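Jadoveo clothing swap outgrows the library and heads for the old bus depot

The Jadoveo clothing swap has a new home, and what a home it is! Starting this Sunday the town's favorite way to clear out a closet moves from the back room of the public library to the main hall of the old bus depot on Gurer Street, with high windows, a proper coat rack along one whole wall and, at long last, enough space to try on a jacket without elbowing your neighbor.

Doors open at 8 in the morning for drop-offs, and swapping begins two hours later.

Anyone who squeezed into the library for the January swap will know why the move had to happen. The line went down the steps and past the bike racks, and by noon 2146 pieces of clothing had come through the door. That is a record for the swap by a long way, and it was all sorted, hung and handed out in a room meant for story hour. The librarians were wonderful about it (they moved the picture books into the hallway and kept the coffee going), but everybody agreed that it couldn't be done that way again.

"I was folding pants on top of the photocopier," said Danica Vukčević, who started the swap in her own garage. "It was a great day. I loved every minute of it. But you can't fold pants on a photocopier forever."

The depot has been standing half used for years. Angelovski, the family moving company that keeps its vans in the rear bay, holds the lease on the front hall too and has offered it for swap days at no charge. Velimir Dimitriou, who runs the yard for the company, spent several evenings getting the floor clean and the side door to close properly. He has also lent the swap 17 rolling wardrobe racks, the tall sturdy kind used for moving a whole closet in one go, and they are a huge step up from the broom handles and string of earlier days.

For newcomers, the swap works on tokens. Bring in a piece of clothing that is clean and fit to wear and you get a token; hand over a token and you take home a piece. Coats and boots are worth two. Children's clothes don't need tokens at all and never have. If you have nothing to bring, come after 2 p.m., when everything still on the racks is free to whoever wants it. Leftovers go to the thrift store on the square, which has promised to send its own van this time.

The one thing the sorting crew would love people to do is look things over at home first. Lay each piece out flat somewhere with good light, a bed is perfect, and check the underarms, the cuffs and the hem. Turn out the pockets. Leave care labels in if they are still there, as the next owner will want to know whether a sweater can go in the machine. A missing button is no problem, and neither is a dropped hem, as long as you pin a note to it so it can go straight to the mending table.
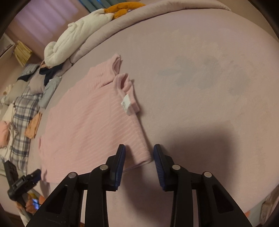
A pink ribbed top with short sleeves, laid out flat on a bed.

Knits are always the first thing to go, says the sorting crew, and summer knits go even faster than the winter ones. People seem to start thinking about warm weather long before it arrives. If you have short-sleeved tops you haven't worn in a while, this would be a terrific time to bring them. Larger sizes are especially welcome, and so are men's shirts, which ran out before lunch last time. Please fold knits loosely instead of putting them on wire hangers, which leave those little bumps at the shoulders that never quite come out.

And then there is the mending table, which deserves a story all to itself. It began as one sewing machine and a cookie tin of buttons. On Sunday it will be four machines, two ironing boards and a darning corner with comfortable chairs, run by Mirsad Kelmendi, a retired tailor who can put in a zipper in the time it takes most of us to find the scissors. He doesn't just fix things and hand them back, either. If you sit down with him he will show you how it's done and make you do the second half yourself, and people walk away thrilled with a patched elbow they sewed with their own hands.

"The first row of stitches is ugly for everyone," Kelmendi said. "Mine was ugly too. My teacher pulled it out and I cried. I don't pull anybody's out."

The thread, needles and iron-on patches come from Zarell, the fabric shop by the bridge, and the shop is also putting out a remnant bin where scraps big enough for a pillow cover or a doll's dress can be had for pocket change. All of that money goes toward the heating bill for the hall. The depot is not a warm building first thing in the morning, so wear layers, and wear something thin underneath if you plan on trying things on. There will be three curtained changing booths with mirrors, up from a single booth at the library with no mirror at all.

High school students are helping out again, and this time some of them are bringing an idea of their own. Milovan Zupan, a senior, has organized a rack for formal wear, with dresses, suits, dress shoes and ties for anyone heading to a spring dance or a graduation or a cousin's wedding. Formal pieces can be borrowed as well as swapped. You sign a card, wear the suit and bring it back cleaned by the next swap.

Zupan came up with the plan after paying more than he wanted to for a jacket he wore one evening. He put up a sign at school and had eight suits by the end of the week, then a whole armful of dresses from a teacher's sister. He's still hoping for shoes in larger sizes and for anything in a child's size, which is hard to find and expensive to buy for a single day.

There's food too! Soup and flatbread will be served from late morning at the end of the hall nearest the street, and Fatos Živković is bringing the apple pastries that sold out so fast in January that many people never knew they had been there. He says he is baking double. Bring your own cup if you can. The tables will be set well away from the racks, and please finish your pastry before you start going through the white shirts.

Getting there is easy on foot from the square, and the town bus still stops right outside, as you would hope. Drivers should use the gravel lot across the street and keep the rear gate clear for the vans. The front entrance has a ramp, and the hall is all on one level. Strollers are fine, though it may be simpler to park them by the door during the first busy hour.

Drop-offs can also be made the evening before, between 5 and 7 p.m., at the side door. Bags should be tied and marked with your name so that your tokens are waiting when you come back. Shoes should be in pairs, tied together by the laces or with a rubber band. The swap can't take underwear, pillows or anything with a strong smell of mothballs.

More hands are very welcome for the morning setup, and so is anyone with a good steam iron to lend. Sign-up sheets are at the library desk and on the counter at Zarell. If Sunday goes well, the organizers plan to hold a swap at the depot every other month, with a separate day for sports gear and winter boots before the snow comes back.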